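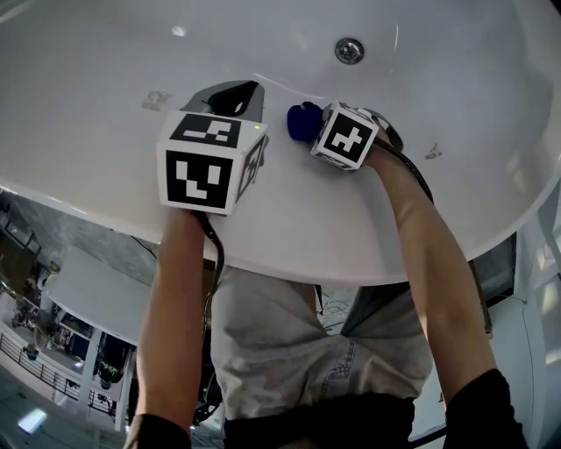 Felteder HG2 Hand-Held Gripper Pair
Product page, trial and comparison notes included

The HG2 is a matched pair of hand-held grippers for recording two-handed tasks. Each unit carries a white marker cube and its own black cable. The operator works with one in each hand, and the recorded motion is used later to train a pair of robot arms. No arms are needed at the recording station.

What's in the box
2 hand-held grippers, left and right
2 marker cubes, fitted and aligned at the factory
2 cables
1 hard case
Spare finger pads
Printed alignment card

Specifications
Weight, each gripper with cube: 800 g
Length, fingertip to rear of casing: 266 mm
Maximum jaw opening: 100 mm
Power: through the cable, no battery

Trial at Samarakoon
We ran the HG2 beside the Jundero single-cable gripper at the Samarakoon test kitchen and washroom in November. The jobs were wiping out a basin, picking up soft items from a curved surface, folding small towels and loading a dish rack. The HG2 gave 328 usable recordings. The same operator used both products.

Basin work was the hardest on tracking. A glossy white basin throws glare, and with both hands low over it one cube can block the overhead camera's view of the other. Tilting one gripper so that a marker faces up fixed most of the dropouts. The Jundero unit has a flat marker plate in place of a cube and lost tracking sooner when the wrist was turned.

The Jundero is lighter and was more comfortable for long towel-folding runs. If your work is all on a flat bench under even light, it may be the better choice. The HG2 suits work inside sinks, tubs and bins, where the hands have to reach over a rim.

Soft items held well in both products. The HG2 pads left fewer creases in thin cloth.

Cable routing
Run each cable back along the outside of the forearm or straight down over the edge of the work surface. Leave enough slack for a full reach. Keep cables clear of the chair base.

Compatibility
Works with the Callero recorder, version 2 and later. Arm mounts for the same fingers are sold separately in grey or black.

Care
Wipe cubes with a dry cloth. Do not use bleach or colour-safe cleaners on the printed faces. Replace a cube if any marker is scratched. The grippers are not waterproof.

Page updated 7 June 2020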